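Kitchen Test Notes: Putting Small Items Away With a Two-Arm Robot

Posted 17 August 2020 by Shigeru Maruyama

The Cillo project compares 2 ways of teaching a robot to tidy a counter. In the first, an operator guides the arms through the whole job. In the second, the job is cut into short moves that are taught separately. These tips apply to both.

1. Prepare the work area

Set the dish rack to one side and leave open counter between it and the wall. Wipe the counter before each block of runs. Do not move the rack within a block.
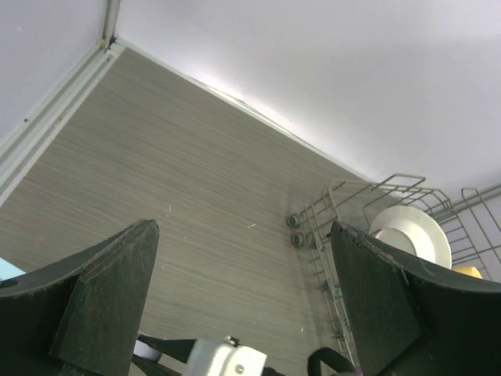
2. Teach the handover separately

Passing an item from one gripper to the other caused most of our failed runs in March. Both grippers must hold the item before either one opens. Allow 3 seconds of shared contact.

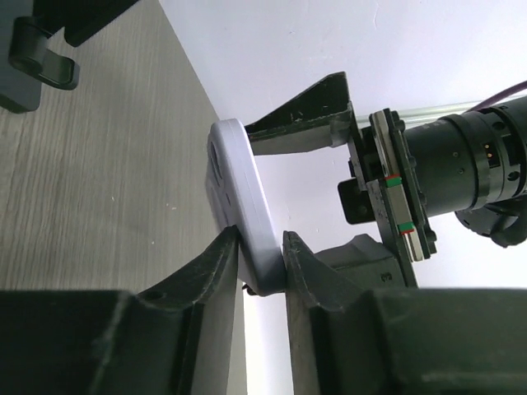 Operators who cut this pause short produced recordings that trained poorly. We now discard those recordings. The Ralar script flags them by grip timing alone.

3. Choose the grip by shape

Pick up rings and other thin items so that they stand upright between the fingertips. A flat grip hides the edge from the wrist camera. Close slowly and stop at first resistance.

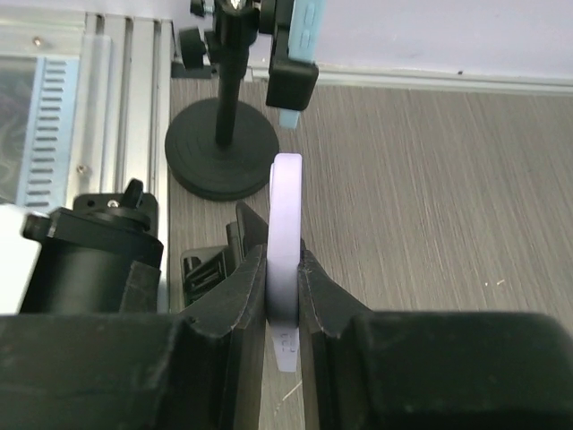
Smooth plastic needs a lower closing speed than card or cloth. Set the speed once per item and write it in the log. Worn fingertips change the result, so note their condition too.

4. Vary the angle

Record each item at 8 starting angles. For blocks, include tilted holds as well as level ones.

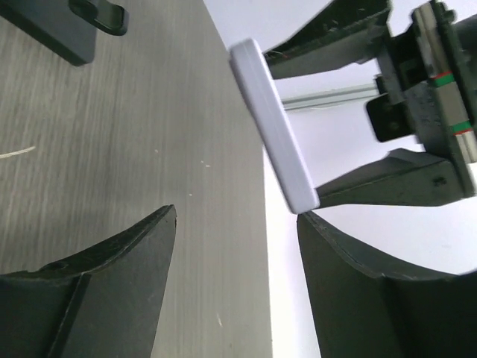
With 100 recordings per item, the short-move method completed more handovers than the whole-job method. The gain was largest for items with rounded edges. For placing items in the rack, the two methods scored the same. Sekiguchi settings are listed on the Enton downloads page.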